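Notes for Unit 6: Learning a Policy in Simulation and Finding Out Whether It Is Any Good

Before you read any further, please have your notes on behavior cloning from the last unit somewhere nearby, because I am going to lean on them and I would rather not repeat all of it. If you missed that class, the first ten pages of the reader will get you most of the way, and you are always welcome to come by and ask.

The question for this unit sounds simple. We have a policy, trained on demonstrations, and we want to know how often it does the job. In the real lab that means standing next to an arm for an afternoon, putting the objects back by hand after every try, and getting tired and a little generous in our scoring by the end. In simulation we can reset with one line of code, and we can run the same starting state as many times as we like. That is a wonderful thing to have, and it is also where people start fooling themselves, so let's take it slowly.

6.1 The setup we will use

All the exercises use the Trornitz task set, which you installed for the first homework. The policies take two inputs. One is the picture from the camera mounted at the wrist, and the other is the joint state of the arm, including how far the gripper is open. They put out a short chunk of motion commands, which the controller plays back before asking for the next chunk. There is no overhead camera in this version. Some of you asked for one, and I do understand why, but I want you to feel what it is like to work with a view that moves whenever the arm does.

The demonstrations come in two parts. There are 500 recorded by a person steering the simulated arm, and then there is the larger Bodin set, 2628 in all, made by taking pieces of the human ones and replaying them from new object positions. A generated demonstration is only kept if the task checker says it ended in success. Please remember that last sentence when we get to 6.3. 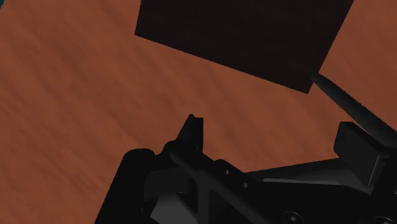

A wrist view has one big advantage, and it is the reason so many papers use it. The relation between the fingers and the thing to be grasped looks much the same wherever that thing happens to be on the table. A policy that has learned to close the last bit of distance in one corner has a fair chance of doing it in another. With a fixed camera the same approach would land on quite different pixels each time, and the network would have to learn that these are really one situation.

The price is memory. When the arm turns away from an object, the object is simply gone from the input, and a policy that looks only at the current image has no way of knowing it was ever there. You will see this in Exercise 2 as a kind of dithering – the arm swings out, swings back, and swings out again. Giving the policy a few past images helps some, though it can also tempt the network into copying its own last motion, which we talked about under causal confusion.

6.2 What the Gundero result says, and what it doesn't

The paper in your reader (the Gundero report, handed out in June for those of you who took the summer section) compares two policies with the same network and the same training time. One sees only the human demonstrations, and the other sees the human ones plus the generated ones. The second does better on new object positions, which I don't think will surprise anyone. The part I find more interesting is in the second table, where the starting position of the arm is changed as well. There the gap nearly closes.

Try to work out why before you go on. The generated demonstrations vary where the objects are, but every one of them begins with the arm in the same home pose. So the data got wider in one direction and stayed just as narrow in the other. If you take one habit away from this unit, I would love it to be this one: when somebody tells you a data set is large, ask along which directions it is large.

6.3 Counting successes

For each policy you will run 369 rollouts, using the list of seeds in the homework folder. Use the list as it is, in order, for every policy you test. Since both policies then face the very same starting states, you can compare them seed by seed, and that gives you a much sharper comparison than two separate averages would.

A success rate is an estimate, so put an interval on it. A policy that scores 70 percent on a handful of rollouts may be a good deal better or worse than that, and I have read more than one report whose main claim was smaller than its own error bar. The Wilson interval from the statistics review will do fine here.

Now back to the checker. It looks at the final state of the objects and nothing else. A rollout in which the arm shoves the object roughly into place counts just the same as a careful grasp, and because the generated demonstrations were filtered by that same checker, some of the shoving can end up in the training data too. For this reason I ask you to watch a random sample of your successes as well as your failures – people always skip the successes – and write down anything you would not want a real arm to do.

6.4 Exercises

Exercise 1. Train the policy on the human demonstrations only and report the success rate with its interval. Keep your training log.

Exercise 2. Train again with both sets. Make the seed-by-seed comparison, and describe the seeds on which the first policy wins. There will be a few.

Exercise 3. Repeat the evaluation with the arm's starting pose changed, using the option in the Butthorpe config file. Does your result agree with the second table in the Gundero report? If it doesn't, check the control rate first, as the two versions of the simulator have different defaults and I lost most of a morning to that one myself.

Exercise 4 (optional, but I hope you'll try it). Change the surface texture and the lighting, leave everything else alone, and run the seeds once more. Write down your guess before you start the run, and hand in the guess along with the numbers.

Please submit one file with your tables and a page or so of plain writing. Rollout videos go in the shared folder, named by exercise and seed.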